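CELL NOTES, JULY
Bin picking: gripper faults on the Jelta cell

The bin-picking cell at Tranitby stopped 8 times in 143 picks during the long run last month. Seven of the stops were the same fault: the controller reported a closed grip, the arm lifted, and the bar stayed in the bin or dropped back into it. No one was inside the marked area and no parts left the bin.

The logs point to the grip signal. The finger position switch was set wide enough to trip when the lower finger rested on a bar without closing on it. Bars lying at a slight angle were the worst case. The eighth stop was a cable snag at the wrist during a turn of almost 35 degrees – the collision monitor caught it and held the arm as it should.

Giang Lương has reset the switch and added a force check before lift. Until the check has passed 700 picks, the cell runs at reduced speed and an operator stays at the pendant. Clear a dropped bar only with the drives off. Please log every stop, including those that reset on the first try.
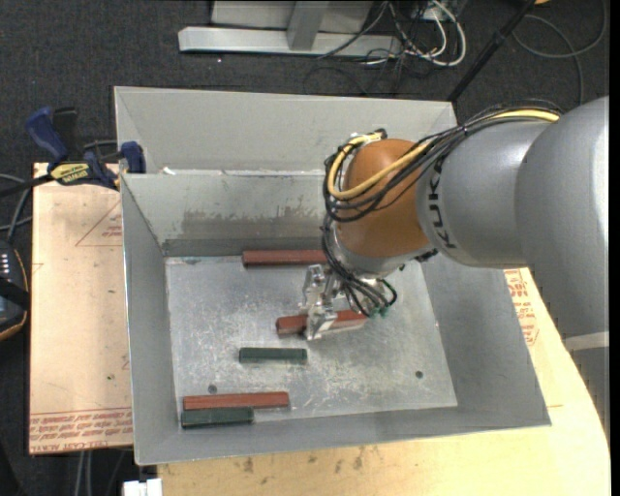 Tùng Hồ writes that the force check will not help with the snag, and asks for the wrist cables to be tied again with more slack and inspected at each shift change. He would also like the Damirico gripper log kept separate from the arm log, so the two faults are not counted together again.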